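Open day at the old Peswood mill

I nearly didn't go. It was drizzling, I'd had a rubbish night's sleep, and the Peswood mill is a fair hike from our place if you don't drive (I don't). But the open day only comes around once a year, in April, and I'd missed the last one with a cold, so I packed a thermos and caught the 9 o'clock bus out through Ronarville with my nose against the window the whole way.

For anyone who hasn't been, Peswood is a flour mill that still runs. It sits on the creek side of town, red brick at the front and corrugated iron at the back, and most of the year all you get to see is the shop. On the open day they unlock the side gate and take you right up through the building in small groups. It cost me 3 dollars to get in, which also got me a paper bag with a scoop of wholemeal in it. Bargain!

Our tour went from the bottom up. Ground floor is where the grain comes in, and it smells like a wet paddock and warm toast at the same time. Then there are the stairs. 33 of them to the stone floor, according to the sign at the bottom, and they're steep enough that you go up holding the rope. I was puffing. The lady behind me was carrying a toddler and wasn't puffing at all, which I tried not to take personally.

The stones themselves are hidden in a round timber casing, so what you mostly get is the noise -- a low grumble that comes up through your shoes. Our guide lifted a little hatch and let us put a hand in the flour as it came down the chute. It was warm! I hadn't expected that. She said they keep the stones slow on purpose, so the flour doesn't cook before the baker gets to it, and that a new set of grooves has to be cut by hand every so often. I could have stayed up there all day, but there was another group stamping their feet on the landing.

After that you're let loose on the baking hall and the yard, and there was more going on than I'd managed to work out from the flyer.

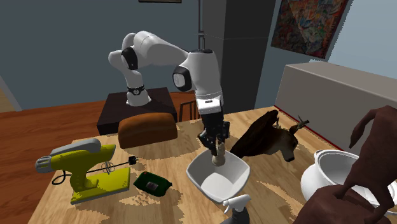
The white square bowl and the arm, at the open day.

The talk I'd really come for was on sourdough starters, and it was good, if a bit short. My starter at home has been sulking since summer. I'd been feeding it white flour from the supermarket, and the speaker reckoned a spoonful of rye each time would sort it out. She also said to stop keeping it on top of the fridge. Guilty. Somebody asked if you can freeze one and she pulled a face, then said yes, in small lots, but expect it to be grumpy for a few days afterwards.

Lunch was from the Sitthichai van, parked next to the weighbridge. They do a green curry pie that sounds wrong and is completely right, with a lid so flaky I was still finding bits in my scarf on the bus home. The queue was long and the rain had picked up again, so a whole lot of us ended up squashed under the loading awning, eating pies and swapping opinions on bread tins. I got talked into trying a lidded one. We'll see. 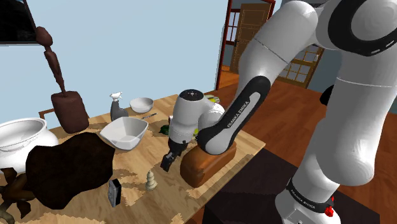

Bread was the other thing I'd promised to bring home, and I dithered over it far too long. In the end I bought a fruit loaf and a plain wholemeal, then went back for a bag of their Geter blend, the strong white one that the shop is nearly always out of. It's dearer than what I normally buy, but I made pizza bases with it that same night and they stretched beautifully without tearing, so I've already started making excuses for a second bag.

A few grumbles, because it wasn't all perfect. The toilets are at the far end of the yard and there's no cover on the way. Tea ran out before two. And if you've got dodgy knees, ring ahead and ask about the stairs, as the only part of the tour you can do on the flat is the grain floor and the little display of old flour sacks. (The sacks are lovely, mind you. I wanted the one with the kookaburra on it.)

Parking looked like a nightmare, so the bus was the right call. It's route 21 from the Ronarville stop, and it drops you at the bottom of the mill lane. Take a proper coat, and a second bag for the flour -- the paper ones don't love the rain, and I've still got wholemeal in my coat pocket.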